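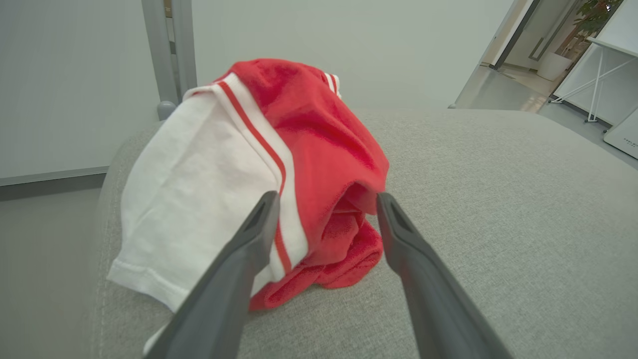

Laundry Handling at Sturklow: Gallery

Sturklow runs a garment sorting line on the ground floor, with 31 people on two shifts. In December the pickup task, garment from seat to basket, was assigned to a two-arm cell. Brenda Benítez wrote the task sheet. Sorters who did the bending now set up the cell, clear stops and check the output.

Station 8, basket position
The basket goes on the floor between the arms, beside the gray seat. Red and white sportswear is the standard test load. It bunches easily and the fingers need a fold to close on.
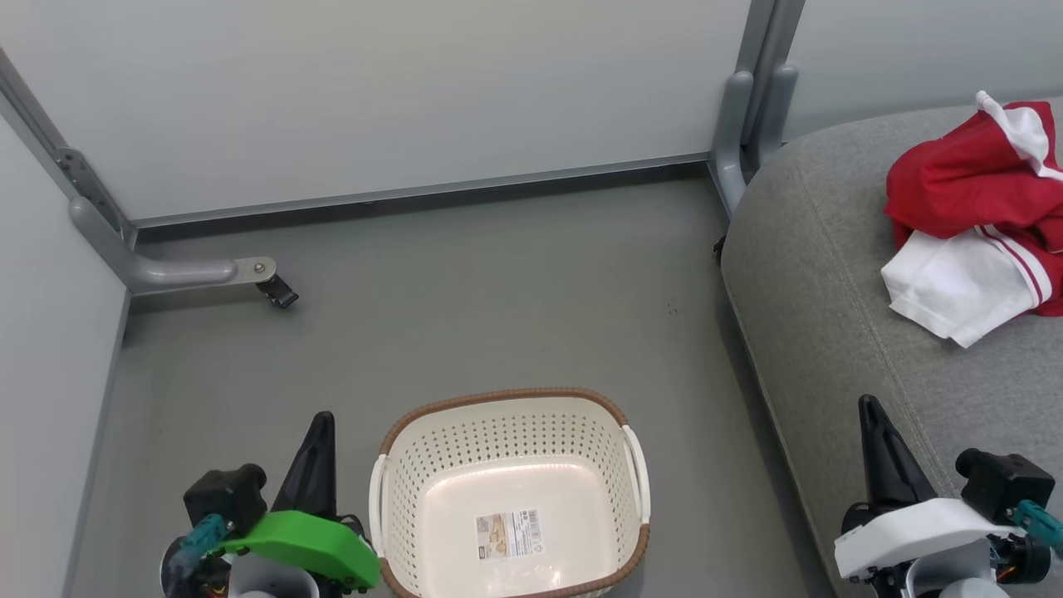 Who steps in when a pickup fails?
The operator on shift. After two missed grasps the cell stops, the operator resets the garment by hand and logs the stop under code 907. Ifeanyi Odukoya reviews the log each Friday.

Station 8, over the basket
Either arm can be given the basket side. Operators train for 20 hours before working the cell alone, most of it on stops and restarts. Lifting has dropped out of the job description; screen time has been added, and Tassanee Thepsuriya has asked for a second stool.

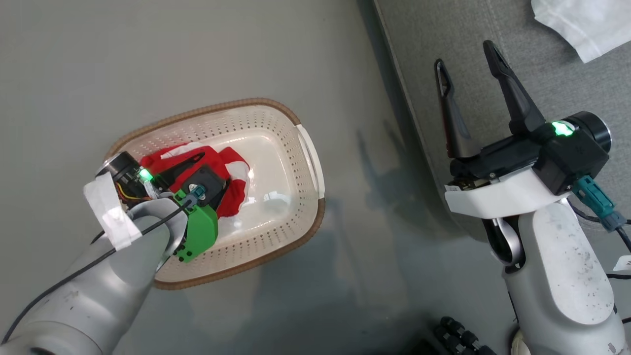
Left gripper above the red and white cloth, right gripper open over the seat. Sturklow, Station 8.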